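Section 4. Comparing Two Hands in the Kitchen Task

This section assumes you have finished the controller set-up in Section 3 and that both arms answer when spoken to. If one of them answers for the other, go back and swap the IDs. Everyone does it once.

The comparison runs in the Jandgate simulator, on the marble counter, with the board and the open box. You will be moving one red item from the board to the box, over and over, until you have a number you can defend in a meeting. Allow an afternoon.

4.1 Before the first run

1. Load the counter layout and set the seed to 327. You may use any seed you like, but the reference results at the back use this one, and comparing your results with somebody else's seed is a hobby, not a test.

2. Assign the hand under test to the right arm. The left arm keeps its standard hand throughout.

3. Set the left hand to PARK. Fingers should be straight, closed together, and clear of the board. A parked hand with its fingers spread will sooner or later catch something on its way past, and the log will blame the other one.

4. Turn off auto-tune. It means well.

5. Step the right arm to the PRE-GRASP pose and pause. The hand should be partly open over the right side of the board, with the fingers bent and the fingertips close to the item.

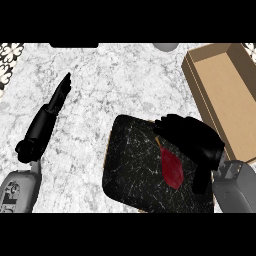

6. Check the finger limits in the side panel. If any joint shows amber, back the arm off and approach again. Do not drag the limit slider until the amber goes away. The amber is the useful part.

7. Save the pose under a name you will recognize tomorrow. "test2_final_new" has been taken, by all of us.

Note: Pose files saved for the Peltonen hand will load on the Pravmont hand without any complaint. The thumb will then go somewhere interesting. Keep the files in separate folders.

4.2 Checking the box pose

The box gives more trouble than the board. It sits at an angle to the arm, its walls are short but quite real to the collision checker, and a hand that is happy over an open surface may find it has too much thumb.

1. Send the right arm to BOX-REACH with no item held. Leave the item on the board.

2. Look straight down on the hand. All of it should lie within the outline of the box, open, with the upper fingers held together.

3. Switch to the side view and read the clearance at the lowest point of the thumb. The overhead view will not tell you this, however long you look at it.

4. If the checker reports contact, raise the pose by 4 mm and repeat. Stop after the third raise. A hand that still touches needs a different wrist angle, and further raising only turns placing into dropping.
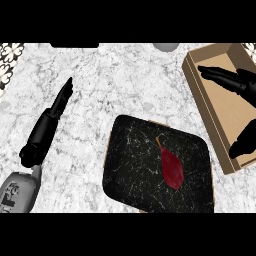
Readers of the last edition wrote in about step 4, and one comment from the Didulberg forum is worth passing on in full: I'd do the wrist angle first and the height second. I raised mine three times like it says, ran a whole batch, and every release was a little toss. Rotated the wrist, put the height back where it started, and the checker went quiet.

We have left the order alone for the Peltonen hand, where the wrist has little room to turn in this layout. For the Pravmont, take the commenter's advice.

4.3 Running the batch

1. Set the batch length to 600 runs per hand. The field accepts up to 2,000, and your workstation will accept them too, by morning.

2. Press START and leave the viewer minimized. Watching does not improve the success rate, and it does slow the renderer.

3. When the batch ends, export the log before changing hands. The swap clears the buffer without asking.

Caution: Do not compare a batch that was paused with one that was not. The controller resumes from the last waypoint and counts the whole thing as a single, very slow run.

4. Repeat from 4.1, step 2, with the other hand.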